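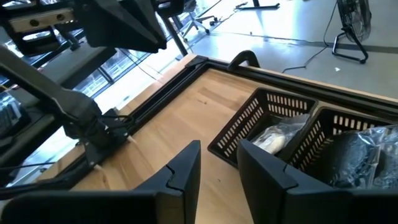
The service is called Dremonum, and the company behind it, Millonus, rents it by the month. For one fee a customer gets a bench, the arms and grippers mounted on it, and a number of hours with a technician who knows how to set the thing up. The usual job is moving small packaged goods from one place to another: tubes, bottles, wrapped items, things in clear bags.

I spoke with the company's product lead at the workshop in August, at nine in the morning. She asked that her name be left out and that the talk be about the service.

I started with the price, which doesn't appear on the website. She said it depends on the length of the rental and on how many technician hours the customer wants.

"People ask for one number and I can't give them one," she said. "A small pharmacy supplier that wants to try it out for a season is a different customer from a warehouse that already has two engineers on staff. The first one needs us a lot. The second one mostly wants us to leave them alone."

The shortest rental is 3 months. She would like to offer less, but the first weeks go into teaching the arm the customer's own products, and a shorter term would end just as the bench started earning its keep.

Teaching is done by hand. A person guides the arm through a pick, does it again with the item turned a different way, and keeps going. For a typical order Millonus asks for 500 picks before the arm is left to run on its own.

"That sounds like a lot until you do it," she said. "A person who's comfortable with the controls gets into a rhythm. The slow part is resetting the table. You have to put things back in a way that isn't always the same way, and people are bad at that. They line everything up neatly. Then the arm only knows neat."

I asked which products give the most trouble. She didn't need to think about it.

"Clear plastic. It wrinkles, it shines, it looks different every time you set it down. The camera sees the light on the bag before it sees the bag. After that I'd say anything soft, where you close on it and the shape changes."

Tubes, she said, fall in the middle. They don't roll as freely as a bottle does, and the crimped end gives the fingers something flat if they come in from the right side.

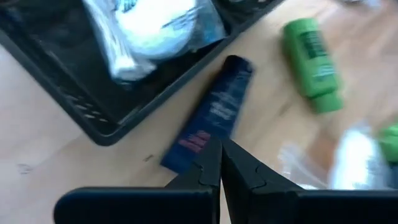

She is careful about what the service is sold for. It handles items one at a time. It does not seal boxes, print labels or read expiration dates, and the sales sheet says so on the first page. Customers who need those steps keep them at a separate station.

The fingers themselves are a wear part. Millonus includes a spare pair with each rental and a customer can swap them in a few minutes with a hex key. The earlier version of the kit, sold under the name Pundunex, had fingers that went back to the shop for replacement, and she called that a mistake.

"We had a customer down for 7 days over a part that fits in an envelope," she said. "They were polite about it. They also didn't renew."

One of the first long rentals went to Wickramasinghe, a family firm that packs travel toiletries. They kept the bench for a full season and sent back a list of complaints, which she still has. The controls timed out too quickly. The manual assumed the reader had used an arm before. The trays they were told to use slid on the table when one got bumped.

Two of those have been fixed. The manual is being rewritten, and she did not want to promise a month for it.

I asked whether customers ever expect it to be faster than a person. Most of them do at first, she said, and the company tells them before they sign that it won't be. A practiced packer is quicker at nearly every item on the list.

"What they're paying for is the evening," she said. "They've got people until five, and then there's a pile left over. If the bench works through some of that pile, the morning starts better. If a customer wants to send their packers home and put this in their place, we tell them it's the wrong product."

The rental can be ended early with a month's notice after the first term. The picks a customer has recorded belong to the customer, and Millonus hands over a copy when the bench goes back. It also asks to keep a copy for its own use - the customer can say no, and the fee stays the same either way.

She has a waiting list at the moment, mostly for technician time. The benches are easier to build than the technicians are to find, and she is hiring for two more.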